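The Shared Laundry Makes a Quiet Return

For much of the past two decades, the communal laundry was treated by developers as a relic, a damp room beside the bicycle store that residents would abandon as soon as a machine could be fitted under the kitchen bench. At Lorton, a residential co-operative of over 25 households, the opposite decision was taken when the buildings were last refurbished. The in-unit connections were capped and the ground-floor laundry was enlarged.

Aušra Toom, the architect responsible for the work, describes the choice as one of floor area. A washer, a dryer and the clearance they require take up space in every flat and are used for a few hours each week. Combined in one room, the same functions can be housed with better ventilation, better drainage and a proper folding bench at standing height.

The design firm Skolteseck, which advised on the fit-out, gave particular attention to what happens between the flat and the machine. Its report observes that most complaints about shared laundries concern baskets: where they may be left, whose they are, and whether they block the aisle. Residents were accordingly asked to choose a basket with ventilated sides and cut-out handles, and to keep it on the floor along the wall while a cycle is running.

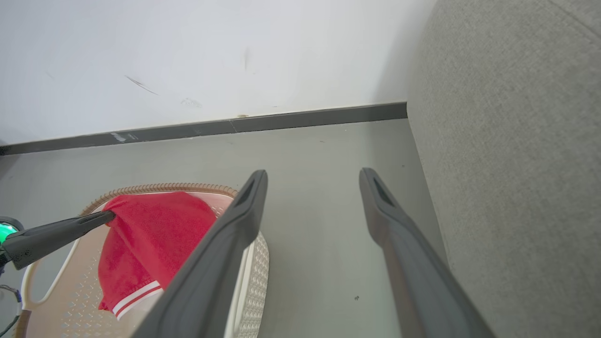

Plastic was preferred to wicker for practical reasons. It can be rinsed, it does not snag knitwear, and a perforated wall allows air to reach towels that have been left for an hour or two. Neutral colours proved the most popular with residents, although the co-operative made no rule on the matter.

Rules were made about sorting. Reds and other strong colours are washed separately for their first few cycles, and items with white trim or contrasting stripes are to be washed cold and removed promptly. Anqi Zeng, who drafted the laundry guide, considers this the most useful paragraph in it. "Dye transfer in a shared machine affects the next household as well," she said. "People accept the instruction once that has been explained to them."

Folding has its own etiquette. A finished load may be moved to its owner's basket after a short grace period, but it may not be folded by anyone else. The provision was debated at length in June before it was adopted.

Not every resident was persuaded. Uldis Lapiņa, whose flat is on the top floor, continues to regard the stairs as an argument against the whole arrangement and carries his washing down on Tuesday evenings, when the room is least busy. He concedes that his flat is drier in winter than it was.

The co-operative will review the opening hours next, with a later closing time under consideration for residents who work shifts.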